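About the Hurnavari Robotics Club

We build grippers, break grippers, and teach each other how to use them.

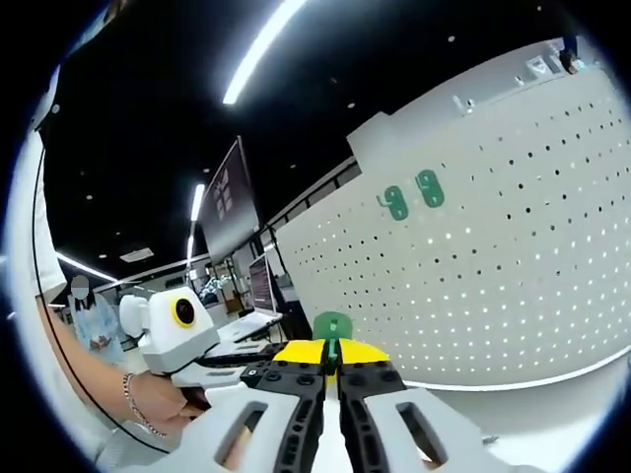
Holding a green piece between the yellow fingertips, with the pegboard to the right.

Hurnavari started as an after-school club with one shared toolbox and a lot of opinions about screws. These days we're a full student club at Laur Technical School, open to anyone in the upper grades, and we meet twice a week all through the school year. You don't need to know any code when you walk in. Plenty of our members came for the building and picked up the programming along the way (and a few did it the other way around!).

Our big project right now is called Hultasen. It's all about small, fussy jobs done with two fingers: picking up a flat part, turning it, lining it up, letting go at the right moment. We practice by hand first. You squeeze the tool yourself, you feel how a thin piece wants to twist, and after that it makes a lot more sense when you sit down to program a robot to do the same thing. The pegboard tasks are a club favorite, and the arguments over the best way to approach a hole can go on well past cleanup time.

Every member works in a team of 5, and teams get shuffled each April so people end up trying something new. One team might be redrawing finger links while another sorts through recordings. We set ourselves a goal of 3,000 practice runs for the year and keep the tally on the whiteboard by the door. It's getting crowded up there!

In spring we enter the Hostach Challenge, a regional contest for school teams with 7 events, from sorting to simple assembly. We've entered 6 times so far. Our best result was second place in assembly, and we're still pretty thrilled about that one.

Want to join? Come by during any club session and ask to try a gripper. Closed-toe shoes, please, and tie back long hair near the machines. Sign-up forms are at the front office, and there's no fee for the first term.

Page updated 4 July 2021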